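The Long Way to a Good Night's Sleep

My grandmother went to bed at nine every night of her life, winter and summer, company or no company. She would simply stand up in the middle of whatever was being said, pat the nearest shoulder, and go. As a child I thought this was rude, and as a young man I thought it was funny, and now that I am past 60 myself I think about it with something very close to envy.

I started sleeping badly last July, during the hot spell, and when the weather broke my sleep did not come back with it. I would drop off nicely enough and then find myself wide awake at 2 in the morning, going over an argument I'd had with a plumber years before. If you have ever lain there doing the same, you have my sympathy, and you also have a great deal of company. Half the people I mentioned it to in Vornby, where I live, had a story of their own, and most of them had a cure to go with it (warm milk, cold feet, a radio play turned down so low you can't follow the plot).

What surprised me, once I began to read up on it, was how new our idea of a proper night is. I found a household diary from 1646, copied out in a local history booklet, whose author mentions his "first sleep" as casually as I might mention lunch. He woke, he prayed, he went down to see to the fire, and then he had his second sleep and was up with the light. There is no complaint in it anywhere. He seems to have thought of that hour in the dark as his own, and rather a pleasant one.

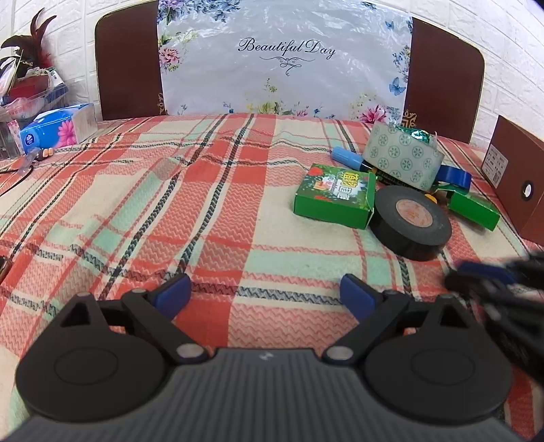

Chin-lung Yeh told me over the phone that I was making far too much of the diary, and that a man with a fire to tend and no clock to stare at was bound to take a bad night more calmly. Stop looking at the time, was the advice, and get up at the same hour every morning no matter how the night has gone. I grumbled about the second part — I am very fond of a late Sunday — but I turned the clock to the wall that same evening.

It took weeks, and they weren't pretty ones. I yawned my way through a concert at the Murnard and fell asleep in the barber's chair. But I kept to my hour, gave up coffee after lunch, and took to walking out as far as the old Tokano warehouse before breakfast, when the street is quiet and the bakery has its back door open.

I still wake at 2 from time to time. When I do, I go down to the kitchen, leave the big light off, and read a few pages of something with no murders in it. Then I go back up for my second sleep, and most nights it comes.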